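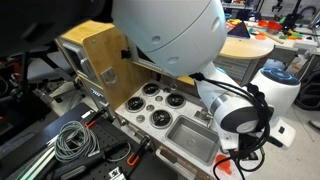
Opinion / Tools and Practice

By Joni Hakala, January

I want to defend the boring part of robot software. When people visit Ladden, they ask which model we train and how large it is. In two years I have not met a visitor who asked about our log viewer. I think this is a mistake, and our whole field makes it.

Last winter our planner, which we call Endik, began to refuse paths over the counter of the play kitchen. We suspected the perception first, then the calibration. My colleague Dağdelen read through 821 planning requests, one after another, and found that the collision model of the counter was 70 millimeters too high. Someone had changed it for a test and did not change it back. A viewer that draws the collision model over the camera picture would show this in one minute. We did not have such a viewer, so we paid with almost a week.
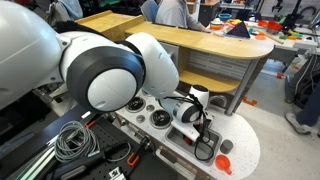 Photo: Joni Hakala / Ladden

Consider a hair dryer in a sink. Its cord bends in every direction, and a planner that knows only boxes and cylinders will treat it badly. Many would answer that a learned policy does not need such a model. Maybe so. But when the learned policy fails, I still must know what it saw and which command it sent, on the same clock. If the two records do not agree in time, I can only guess, and my guesses are often wrong.

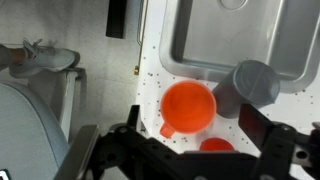 The wrist view has the same problem. It is very good near the fingers and knows little about the elbow. I have seen teams record 2000 episodes from it and store the joint states in another file, with another time base. Gollmont, our small replay tool, refuses to open such data. Some colleagues find this rude. I wrote that check myself and I will not remove it.

My request to people who lead such labs is simple. Give one engineer a full month for the viewer before you buy the next arm.

Last updated: January, 16:40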